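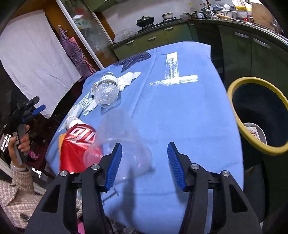 Slide 1. Hand-held grippers at a kitchen table, cup between the pads.

Home Talks Notes Past speakers Contact

Speaker notes: budgeting for hand-held grippers
Angharad Cadwaladr, Rellbridge

Start with the slide. Two grippers on this job, one over the table and one held by the person on the left. Point out the blue pads. They are a running cost, so they get their own line in the budget.

Ask who has already had a quote. Wait for hands.

What we paid. The Ferko pair came to £1196 with the mounts. Dosum quoted less but left out the spare pads and charged for delivery. Put both quotes on the same sheet before you compare them.

Pads. We order 20 at a time. Clear plastic cups and bottles are worth practising on early, so buy the pads with the first order.

Time. We allowed 2 weeks for setting up and needed roughly all of it. Wike did the training in one afternoon. Book them before the kit arrives.

Small things. Cups, cloths, a bin, things to tidy. We set aside £130 and spent it by April. Ask for more than that.

Don't go into arms unless someone asks. If they do, say the Rellbridge plan puts them in next year's bid, and that the hand-held work comes first.

Leave the slide up for questions.

Comments

pdw: Was the VAT in the Ferko price?

Angharad: Yes, all in.

Moss Lane: We went with Dosum. Delivery was slow but no complaints about the grippers.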